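Open afternoon at Codell shows how robots learn packing

Codell opened its office to visitors for one afternoon in September 2024, and 100 people came to see how the company prepares its packing robots. Most of them work in small shops and warehouses in the area.

The programme began with a short talk about the Kitetti project, which started in June. Its aim is to teach a robot to handle soft things, such as cloth and paper, that change their shape when they are touched.

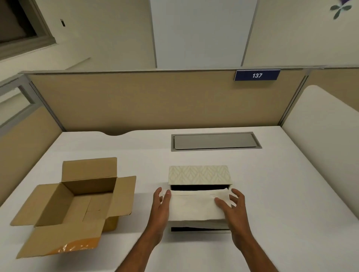

Soft goods are still difficult for machines, the company explained, and for this reason the training begins with people. A worker at a desk does the task by hand and the movements are recorded. One of the tasks has a folded cloth napkin and a small box with an open front, and the fingers must hold the cloth at both ends. The project has 600 recordings of such tasks until now, and the visitors could ask questions between the rounds.

After the desk work, the group moved to the next room, where an arm made by Ugwu repeated some easier tasks at slow speed.
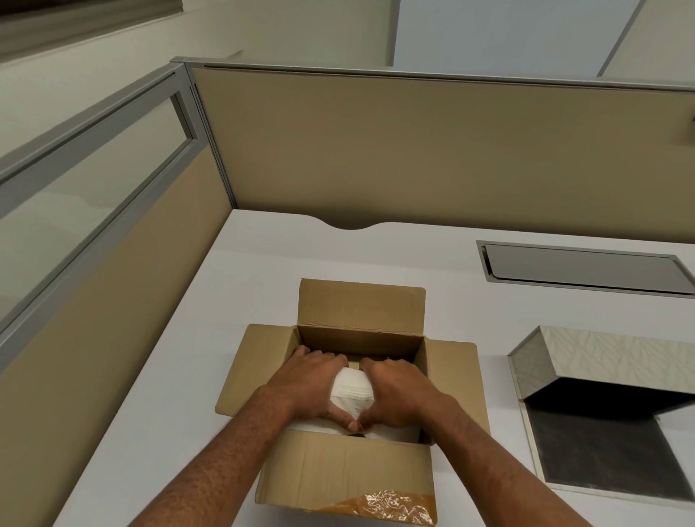 Visitors asked mostly about the price and about safety. Codell answered that it does not sell the system yet. A first test with the mail order firm Sornetti is planned, with 2 robots working beside the normal packing team for 9 weeks. A second open afternoon will be held if there is enough interest, and registration will be on the company's website.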